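Home | Products | Manuals | Spares | Contact

Jitell Tumble Dryer – Set-up Guide
Section 3: Before first use
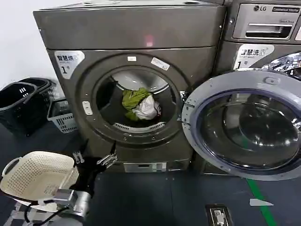

Read this section through before you plug the dryer in. Keep the guide near the machine so that other people in the house can find it.

3.1 Choosing a place

1. Stand the dryer on a firm, level floor. Thick carpet blocks the air gap underneath.
2. Leave a gap of 160 mm behind the machine for the hose.
3. Check that the doorway is wide enough to bring the dryer through upright. If it has been laid on its side, stand it up and wait overnight.

Note: A garage or shed is suitable only if it stays above freezing.

3.2 Levelling

1. Put a spirit level on the top, front to back and then side to side.
2. Turn the feet by hand until the bubble is centred.
3. Tighten the lock nuts with the spanner from the fixings bag (part 905).
4. Press down on each corner. If the machine rocks, start again from step 1.

3.3 Connecting the hose

1. Push the hose on to the outlet and turn it until it clicks.
2. Run it to the wall vent by the shortest route, with no tight bends.

Caution: Never join two hoses together. Lint collects at the join – this is a fire risk.

3.4 Power

Plug straight into a wall socket. Do not use an extension lead or a timer plug. If the lead is damaged, ask the Stomdale service desk for a new one and have it fitted by an electrician.

Next: Section 4, First cycle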